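4.2 Sincronização bimanual e planejamento

O planejador Jeven trata os dois braços como cadeia fechada só depois que as duas garras confirmam contato. Antes disso – cada braço segue sua própria trajetória, com checagem de colisão a 35 Hz. A transição entre os modos foi a parte mais frágil do código. Na versão anterior (Luscombe) o erro de posição relativa entre os punhos entrava direto no controlador de impedância, com ganho fixo, e objetos rígidos geravam força interna alta. Agora o ganho sobe em rampa, 11 ciclos.

A Fig. 2 mostra o caso de objeto rígido e comprido: uma régua de tomadas, uma garra em cada ponta, um pouco acima do tapete de trabalho. Cabos não são modelados pelo planejador, só entram como volume a evitar na nuvem de pontos.

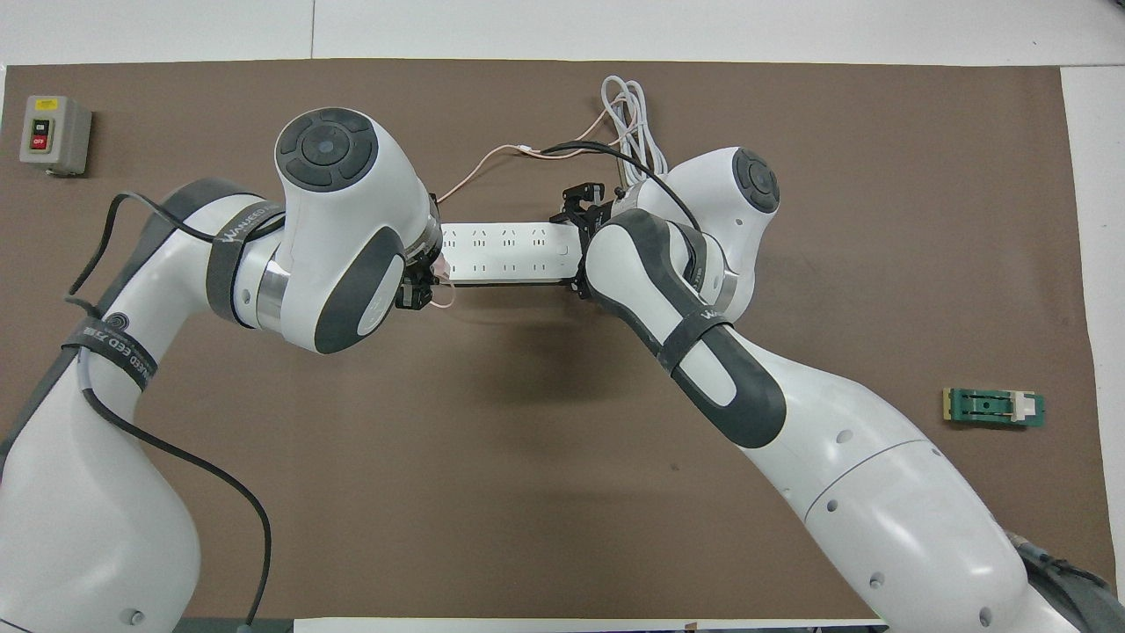
Figura 2. Preensão bimanual de régua de tomadas. No tapete, caixa com botões ON/OFF e placa de circuito verde.

4.3 Percepção

Máscaras geradas pelo módulo Stoltwood, treinado com 865 quadros anotados a mão. Fios finos ainda falham – a segmentação quebra o fio em pedaços e o rastreador Innes atribui identidades diferente a cada um. Filtro temporal ajuda, mas aumenta a latencia. Ver seção 5 para os tempos por etapa.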